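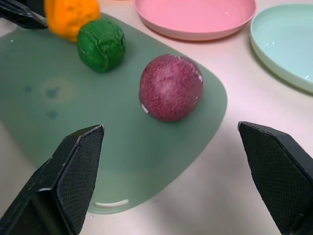 Nautiyal

February, started 4:40 pm, finishing this after dinner

Home | Notebook | Rigs | Data | Search

Balls-to-plates again. Same setup as the last entry, new checkpoint. Question for today is only this: does dropping the wrist views at random during training help the release, or does it just make the grasp worse. Everything else held still. Same balls, same board, same plates.

Task for anyone reading who wasn't here: soft balls start on the green board, each one goes to its own plate, left to right. Orange to yellow, green to pink, maroon to the last plate. No color matching on purpose – the old policy was cheating off color and we wanted it to have to use the plate order. Either arm may do the pick.

Training set is the 617 teleop demos from Lonen, nothing added, nothing cleaned except the ones already flagged bad. Two runs off it:
A – all cameras on all the time (the old recipe)
B – wrist views blanked for random stretches, head view always kept

Blanking is in stretches, not single steps. Tried single steps last month and it did nothing, the model just reads the neighbors. Stretches long enough to cover most of a reach. Length is drawn fresh each time. Code is in the Trustier branch, the config has a stupid name, sorry, will rename.

Evaluated A and B on the same start layouts, 60 trials total, split even. Layouts shuffled so I don't drift between the first half and the second. Balls put back by hand from the printed sheet.

What I saw, rough:

A grasps nicely. Fingers come down on either side, close square, hardly ever a second try. Then it gets over the plates and dithers. Hovers near the rim, slides over, comes back. My guess is that once a ball is in the fingers the wrist view is mostly ball, and A has learned to trust that view so much that it has nothing left to steer by.

B grasps are uglier. Comes in a little off center and shoves the ball before it closes. The soft ones forgive this. But the carry is much more direct, straight to the plate, opens, leaves. Less of the hover. This is the part I care about.

Failures: 17 over both runs. Have not split them by cause properly yet, need to go through the videos and not trust what I scribbled. From the scribbles – A's are mostly at release (wrong plate, or on the rim and off), B's are mostly at pick. So we moved the problem more than we fixed it, maybe. Still prefer B, a bad pick can be retried and a ball dropped on the wrong plate just sits there being wrong.

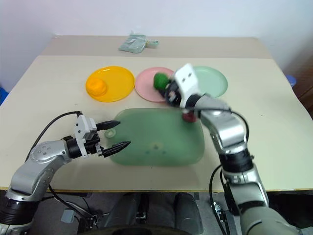
Green going over to pink, right arm. Orange on yellow.

Notes on the maroon one. It is the worst ball for both. Shiny highlight on the skin, and I think the policy reads the highlight as an edge when it's close. Also when the right forearm reaches across the board the head view loses whatever is under it. So blanking the wrist during that reach leaves the model with basicaly nothing for that ball. Should have thought of that before training. Possible fix: don't blank the wrist when the other view is blocked. Needs some kind of block check, could do it from joint angles, cheap.

Things to check before anyone quotes this:
– gripper open width at release. B opens wider than A, no idea why, same demos
– black cable loop behind the left gripper. Check slack at full reach before the next long run
– board position. I only line it up by eye. Tape the corners
– stain marks on the board. Same board in all the demos so it may be using them as a landmark!! Flip the board for a few trials and see if the picks fall apart

That last one bugs me. If it's keying on the marks then the pick numbers for both runs are too kind. Do the flip test first tommorow, before touching the training.

Ukberg asked for a yes/no on whether to use B for their bench. Told them not yet. Their plates are metal and the glare is a different problem anyway.

Next:
1. flip test, A and B both
2. failures from video, by cause
3. run C: same as B but keep wrist on when forearm is over the board
4. rename the config

Left the arms powered down, balls back in the bin, plates still on the table. Please don't move the plates.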